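内部通讯·物料与收纳

散件周转箱七月整理说明

Denau库房的散件周转箱已完成本季度清点与分区。清点由Daryna Romaniuk负责,登记散件843件,其中91件标签脱落或编号无法辨认,已单独装袋,存放于二号货架下层。尚未认领的物品保留至八月底,逾期按报废流程处理。

本次调整主要涉及混装规则。此前各组归还物品时不分材质,硬质件与软质件同箱堆放,取件时需要反复翻找,较薄的塑料件容易受压变形。Lauri Lappalainen对归还记录作了汇总,退回原因中“变形”和“缺件”两项占比最高。
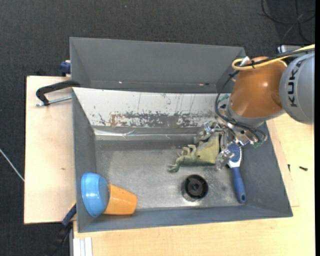 混装箱的装载上限改按底面占用计算,不再按件数计算。物品应单层平放,相互之间留出手指可以伸入的间隙,总占用面积不超过箱底的一半。杯、碗类开口容器允许侧放,但开口内不得塞入其他小件;浅蓝色容器与橙色杯子这样并排放在前左角的方式符合要求。带柄的刷子与蛙形玩具一类有细长肢体的物件可以相邻,不得交叠。圆形短件容易滚动,宜放在箱底较平整处。箱底的细划痕属于正常磨损,不必报修;内壁漆面磨损较重的,在巡检表“涂层”一栏注明位置即可。后部隔室保持空置,不作临时存放用。

清洁方面,金属箱内壁用微湿的软布擦拭,再用干布收水。不得使用钢丝球或含研磨颗粒的清洁剂。接缝处贴有胶带或箔条的,擦拭方向与接缝平行,发现翘边时先压平,压不住再更换。更换用料向Ravindra Prajapati领取,单次领用长度以1000毫米为限,超出部分须填写申请单。

标签统一改用Tekuven热敏标签,旧标签用完为止。首批2000张已入库,各组可在上午十点至十一点半领取。编号规则不变,前两位为类别,后四位为流水号。软质玩具类标签一律系挂,不粘贴。

修订后的巡检表已放入公共目录,旧版停用。对分区有异议的,请在月底前书面提交Pushpa Dubey,并附箱号与物品编号。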